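# Isteck Counter Kit: review after 247 runs

The Isteck Counter Kit is a desktop arm sold for kitchen handling work: breakfast things, crockery, soft items, small packages. You get the arm, a parallel gripper, a controller and a licence for Hisero, the software that records and replays tasks. I paid for ours out of the normal bench budget and have used it since September, mostly for toast and for moving light things between plates and boards.

Our test kitchen is a real counter with real clutter on it, and I left it that way for the review. Kwesi Bonsu set up the tasks and I ran them.

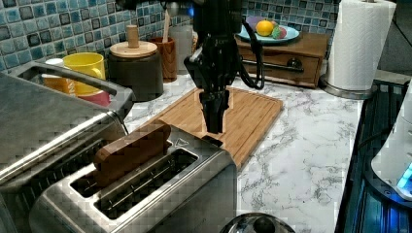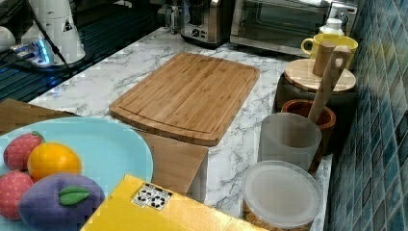 *The test counter. First: the gripper over the bamboo board, behind the toaster. Second: the board, the plate of plush fruit and the containers along the tiles.*

## Setting up

The arm came in one box and the controller in another. Fitting the gripper takes four bolts and one connector, and the key is supplied. The printed guide covers the bolts and stops there. For everything after that you need the online manual, which is decent but is written for the older controller, so some of the menu names don't match.

Calibration took most of a morning the first time. You move the gripper to a set of points on the work surface and confirm each one. If you get one wrong you have to go back to the start, and I did this twice. Isteck should fix it. The second time we calibrated, after moving the mount, it took 40 minutes.

The cable is longer than it needs to be. It hangs in a loop beside the arm and on wide turns I had to watch that it didn't catch on anything. We ended up tying it back with a strap. A clip on the upper arm would do the job and would cost them very little.

## Toast

The toast task is simple to describe. The gripper takes a slice out of a slot in the toaster and puts it on the board. We used a two-slot toaster, with the slots running lengthways, and stood the slice upright so there was something to get hold of.

Out of 247 recorded runs, across all tasks, the toast ones were the most reliable. The fingers are narrow enough to work close to the wire guides in the slot, and the grip force can be set low enough that the slice isn't marked. Problems came when the slice leaned. A small lean is fine. With a bigger one, the gripper closes on a corner and the slice turns as it lifts. Hisero has a setting called re-approach that backs off and tries again, and it is worth switching on from the first day. It is off by default.

The drop on to the board is less tidy. The kit lets go a little high, and there's no setting for release height that I could find. Jaqueline Cárdenas at Storkari, who sold us the kit, told me to edit the task file by hand. That worked, but I wouldn't expect a new owner to know it.

## Plush fruit

For soft objects we used toy fruit: strawberries, an orange, a big purple one and so on. They are forgiving to pick up and they don't go off. The task was to take one from the light blue plate and put it on the cutting board.

The orange was easy every time. The strawberries were harder, as the gripper tended to go for the green cap and get a poor hold. The big purple one is near the limit of what the fingers will open to. It could be lifted, but only if the approach was square on, and I had to record that task three times before I was happy with it.

If most of your work is with soft or round things, look at the Lại fingers as well. They are an extra, they fit the same mount, and they have a padded face. We borrowed a pair for an afternoon and the strawberry runs improved straight away. I didn't have them long enough to say how the pads wear.

## Working on a busy counter

I wanted to know how the kit copes when things get moved. We shifted the board, turned it at an angle and put boxes near it. Small changes were handled well. When the board was lifted at one edge by a box underneath, the arm still treated the surface as flat, and I had to stop one run by hand. The stop button is large and does what it should.

Shiny steel was a nuisance. With toaster tops and the oven casing in view, the object detection sometimes marked a reflection as an item. Changing the lighting helped more than any setting did.

## Noise, cleaning, upkeep

The arm is quiet enough to talk over. The controller fan is louder than the arm and runs all the time, even when nothing is moving.

Crumbs get into the gripper housing. A soft brush clears them. The manual asks for the finger joints to be checked every 2,000 cycles, and we haven't got that far, so I can't comment on wear.

## Support

I wrote to Isteck 6 times. Four replies came by the next working day, one took over a week and one never came. Storkari were quicker and knew more about the older menus.

## Verdict

I'd give it 7 out of 10. It's good at toast and at light things of a sensible size, fair on soft items, and poor at noticing when a surface is no longer level. Buy it from a dealer who will answer the phone, and ask them to include the padded fingers in the price. Storkari agreed to do that for our second kit, which is on order.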